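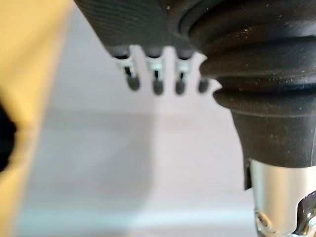

Who can vote in the Woltden town council by-election?

Anyone aged 18 or over who lives in the Guerra ward and is on the electoral register by the deadline in March can vote, in person, by post or by proxy.

Home News Elections Your Council Contact

Guerra ward residents invited to meet their by-election candidates

Woltden Voters' Forum is very pleased to invite everyone in the Guerra ward to an evening with the candidates for the vacant town council seat, to be held in March at the Kavitz Hall on Cletska Road. Doors open at 6.30pm, there will be tea and a good supply of biscuits, and the talking starts at 7pm.

All 3 candidates have accepted, which has delighted us more than we can say - the last time this ward had a contest we could only persuade one of them to come! Each will speak briefly before taking questions from the floor, and the evening will be chaired by Ada Valentini, who has lived in the ward most of her life and knows how to keep a meeting to time.

The forum wrote to homes across the ward over the winter asking what people would like to hear discussed, and 319 replies came back. Bus services to the hospital were mentioned most often, followed by the future of the library and the state of the pavements along Cletska Road.

"I read every one of those replies at my kitchen table, and some of them ran to several pages," said Ildikó Borbély, secretary of the forum. "People care a great deal about this place, and they would like to look a candidate in the eye and ask about the 2 buses that no longer run. We do hope they will come, bring a neighbour and stay for a chat afterwards."

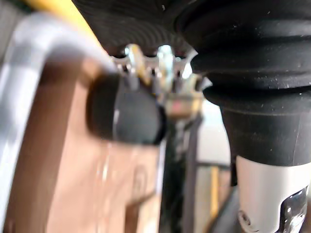 Close-up of a curved silver bar and a black rubber pad.

The hall seats 400 and entry is free, with no need to book. There is level access from the car park, and a hearing loop in the front rows. Questions may be handed in at the door or left beforehand at the library desk.

Share this Comments (2)

We use cookies to improve your visit. Accept Manage settings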